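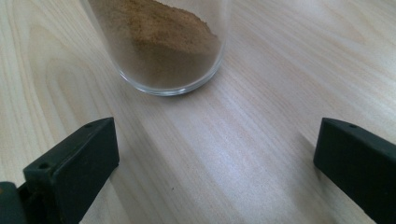

Doditow Yard: how the service charge is divided up

Hanne Damgaard
5/24/23

1/ The draft leases for Doditow Yard went out to reservation holders last week. I have read the service charge schedules in full. This thread covers how the costs are split between the flats, the supermarket and the smaller shops. It does not cover prices, ground rent or the look of the brickwork.

2/ The basics. Dillance is the developer. Trillum will hold the freehold once the last block is handed over. Moya is the managing agent named in the draft. There are 80 flats across two blocks, a supermarket unit of 800 square metres, a row of small retail units, a podium garden of 600 square metres and 30 parking bays in the basement.

3/ The charge is divided into four schedules. A is the estate. B is the residential blocks. C is the basement. D is retail. Every leaseholder pays into A. What else you pay into depends on what your lease says you can use, so check the particulars page before anything else.

4/ Schedule A: lighting and cleaning of the public square, drainage, the boundary walls, the estate CCTV, the access road and the insurance for all of these. It also includes "the management and supervision of events in the Square". I will come back to that one.

5/ Schedule B: lifts, stair cores, entry system, bin stores, the roof, the external walls above podium level, the concierge desk and the gym. The gym is in B whether or not you ever go in. There is no opt-out and I would not expect one. Opt-outs make budgets impossible to run.

6/ Schedule C: the basement. Ventilation, sprinklers, gates, line painting, pumps. Paid by those with a parking bay, plus the supermarket, plus "such other tenants as the Landlord shall reasonably determine". That last phrase should be narrowed. Cycle stores are also in the basement, and every flat has the right to use them.

7/ If cycle storage is enough to bring a flat into C, all the flats pay for car park ventilation. If it is not enough, the bay holders and the supermarket pay for lighting the cycle stores. Either can be defended. The lease should say which, and the draft does not.

8/ Schedule D: the retail frontage, the loading bay, the shopfront canopies, the grease traps. Paid by retail only. No complaints about D.

9/ Now the method. Within B, each flat pays by floor area. Your net internal area divided by the total net internal area of all the flats. Balconies are excluded. Standard, easy to check, and it will be the least argued-over part of the document.

10/ Within A the method is different. Area is "weighted". Residential space counts in full. Retail space counts in full up to a threshold, and anything above that counts at a reduced rate. This is common for shopping centres, where a large anchor store does not use common services in line with its size.

11/ The effect here is that the supermarket pays less per square metre for the estate than a one-bedroom flat does. The reasoning from shopping centres carries over poorly. A supermarket produces most of the footfall, most of the deliveries and most of the wear on the access road.

12/ I asked Dillance for the weighting calculation. They sent a one-page summary with the results and no working. I asked again. The second reply said the percentages had been "modelled to reflect benefit". I have asked for the model.

13/ You can do a rough check yourself. Take the areas from the planning drawings, work out each share without weighting, and compare with the percentages in the summary. The drawings use gross areas and the lease uses net, so the figures won't match exactly. The direction of the difference is clear enough.

14/ Fixed or variable? The draft gives each flat a "fair and reasonable proportion, initially as set out in the Particulars". So the percentage you see is a starting figure. Trillum can change it. The flexibility is useful if another block is built. It also means that the number on the page is not a promise.

15/ Suggested wording, for anyone instructing a solicitor: the landlord may vary the proportions only where there is a change in the extent or use of the estate, and must give written notice with the calculation attached. Two lines. I have seen versions of it accepted elsewhere.

16/ Empty units. This matters more than the weighting in the early years. If the small shops are not let, who pays their share of A and D? A good lease says the landlord does. This draft says the landlord "may" contribute. May is not enough.

17/ The same applies to unsold flats. Clause 6 of the draft treats an unsold flat as though it had been sold, with Dillance paying the share until completion. Good. It should be copied across to the retail units word for word.

18/ Events in the Square, from post 4. If Trillum lets the square out for a market, the costs of stewarding and cleaning go into A. The income goes to Trillum. There is nothing in the draft to set one against the other. Ask for a clause crediting event income to Schedule A, at least up to the cost of the event.

19/ The podium garden is in B, so the flats pay for planting, irrigation and paving. It also sits on top of the supermarket. Underneath the soil is a waterproof membrane, and that membrane is the supermarket's roof.

20/ Who pays for the membrane? The definition of "Structure" includes roofs. The definition of "Podium Garden" includes "all layers above the slab". The membrane is above the slab. It is therefore in both definitions, and a repair could be charged to A or to B depending on which page is open.

21/ Replacing a podium membrane means lifting everything on top of it. On 600 square metres that is a major item, and easily the largest single cost I can see in the first few decades. It should be given its own line with its own split, and the supermarket should be in that split.

22/ Reserve fund. There is one for B and one for C. There is none for A. Resurfacing the access road will therefore be billed in the year it is done. Buyers often like a lower charge at the start. The cost is the same, only it lands on whoever owns the flat at the time.

23/ The reserve contribution for B is described as "such sum as the Managing Agent considers prudent". Ask Moya for the life-cycle plan behind it: each item of plant, its expected life, its replacement cost. If a plan exists, it can be sent by email in a minute.

24/ The estimate for year one. Lift maintenance looks low because the lifts will be under warranty. So will the entry system and the basement pumps. Read the year one figure as a partial cost. Ask for a year three estimate with the warranties run off.

25/ Energy. The common parts supply is metered per block, with one further meter for the basement. The square's lighting is shown on the Block 1 meter in the electrical schematic. If it is built that way, somebody will need to fit a sub-meter or estimate the split every year. Fitting the sub-meter now is cheap.

26/ Management fee. A fixed fee per flat for B, and a percentage of spend for A. I would prefer fixed for both. A percentage fee rises when costs rise, and the agent is the party controlling the costs. If it must be a percentage, exclude insurance and major works from the base.

27/ Accounts. The service charge year ends in December. The draft requires certified accounts "as soon as practicable". Ask for a stated period and for accounts broken down by schedule, with retail and residential contributions to A shown side by side. Without that last part the weighting can't be checked at all.

28/ Things I looked for and found in good order: insurance wording, the right to inspect invoices, the repairing covenant, the dispute clause. The plans are clear and the colours match the key, unlike the first issue.

29/ A question from the replies: can a buyer really change any of this? On a new scheme the developer wants all leases in the same form, so one buyer asking alone tends to be refused. Several solicitors raising the same point before the first exchange has a better record.

30/ In order of importance I would raise: empty retail units (16), the membrane (20), the weighting calculation (12), varying the proportions (15). The sub-meter is a site matter and can go straight to Dillance's project team.

31/ I have a reservation on a two-bedroom flat in Block 2, without parking. I am a building surveyor and not a solicitor. Clause references are to the second issue of the draft lease. If you hold the first issue, the schedules are lettered differently and C and D are swapped.

32/ When the weighting model arrives I will add the figures under this post.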